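From: Khoa Tăng
To: woodtoys-repair list
Date: November 15, 2020
Subject: Re: Refinishing painted blocks, and what to keep them in

Sandro Farina wrote:

> I have taken over the block sets for the Sodcombe toy library and have
> two questions before I order anything.
>
> 1. The red blocks show wear before the other colors do. Is this the
> pigment, the primer, or just that children like red? I was going to
> strip all of them to bare wood and start over.
>
> 2. The sets go out in plastic tubs with snap lids. The lids crack. I
> would like to move to wicker, but I was told at Landton that wicker
> takes the paint off the corners. Is there anything to that?
>
> We have 128 blocks in circulation, mixed makers, all from donations.
> Paint history unknown.
>
> Sandro

Sandro,

Taking the second question first, as it affects how much work you do on the first.

Wicker will mark paint, but the weave of the floor matters more than the material. A floor of short strands packed tightly over ribs gives a block many low points of contact. A floor with open gaps lets a corner drop in and catch, and each time the block is pulled free the edge drags against a strand. I have had blocks in close-woven baskets since March and the corners are no worse than those of the control set, which stayed in a cotton bag. The faces do pick up small dark scuffs. Most of these are surface marks and come away with a damp cloth and a drop of dish soap. The ones that stay are in the paint film and need touching up. 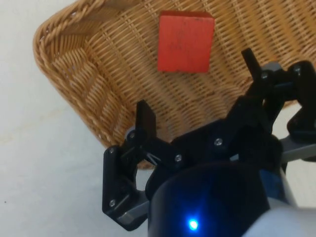
Rims are a separate matter. A thick braided rim is strong and pleasant to lift by, but blocks get thrown at it. Run a fingertip around the whole braid and along the inside wall before the basket goes into use. Any strand end you can feel should be clipped flush and sanded with 220 grit. Do not varnish the inside. Varnish on a flexible weave cracks, and the flakes end up on the blocks. If the basket is dusty, vacuum it with a brush head, wipe it with a barely damp cloth and let it stand overnight.

The Landton advice probably goes back to the old Jonberg baskets, which had a coarse open floor. Eight of them came through my bench and I put a felt liner in every one. The liners collected grit and had to be washed so often that I stopped recommending them. Buy a closer weave and leave it unlined.

On the red paint. I do not think the primer is at fault, although with mixed makers you cannot rule it out. A bright orange-red shows dark scuffs very clearly. The same mark on a blue or brown block is easy to miss. Before you conclude that red wears faster, clean a few blocks of each color and compare them under the same light.

A white cloth on the table is the best inspection surface I have used. It shows grit and paint flakes at once, and it keeps the block from picking up new marks while you turn it over. Light it from one side if you can. Lift the block a little off the cloth and turn it slowly so that each face passes through the light. Brush marks, chips and filled dents show up at a shallow angle and disappear when you look straight down. Do the faces first, then the edges, then the corners.

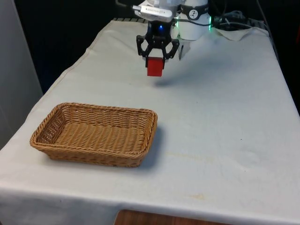
Do all six faces need to be repainted when only one is damaged? One face can be done alone if the color matches and the edges are sound, but where the paint has gone from an edge you should do both faces that meet there.

As for stripping everything, I would advise against it. Unknown paint history means possible lead in the older donations, and sanding is the worst thing you can do with lead paint. Set aside anything that looks old or that you cannot place, and have it tested by a lab before you touch it. The swab kits are convenient but I would not rely on them for something that goes in a child's mouth. Withdraw whatever fails. For the blocks that pass, this is the sequence I use:

Wash with dish soap and a damp cloth. Do not soak. Dry for a full day on a rack.

Key the worn areas with 320 grit, along the grain. Stop when the gloss is gone.

Fill dents only if they have a sharp lip. A shallow dent with a smooth edge is harmless and filler tends to drop out of it later.

Two thin coats of a water-based enamel sold as suitable for toys, with the drying time on the can between them. Thin means that you can still make out the grain after the first coat.

Leave for 13 days before the block goes back into a basket. I know that the can says less. Paint that is dry to the touch is still soft enough to take a print from the weave, and then you will blame the wicker.

I did 78 blocks this way for the Thái nursery and have had four back, all with corner damage.

Corners deserve a note of their own. Do not try to restore a crisp corner on an old block. The wood has already rounded slightly and paint holds better on a small radius than on a point. If a corner is still sharp enough to feel unpleasant when pressed into the palm, take it down with three or four light strokes. Grain that shows through the finish is fine as long as the film over it is intact - rub with a thumbnail, and if nothing lifts, leave it alone.

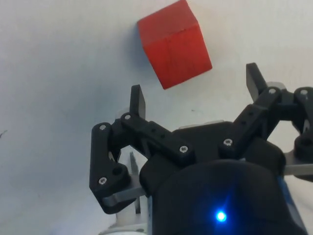 Red wooden cube on a white tabletop, with slight softening at the bottom corner.

One last point on quantity. Do not fill a basket to the rim. Blocks stacked on blocks do more harm to paint than any weave, and a child looking for one piece will tip the whole lot out. I would split your sets over more baskets than you think you need and keep each to two layers at most.

If you send me the inside dimensions of the shelves at Sodcombe, I can tell you which basket sizes will fit with the lids left off.

Khoa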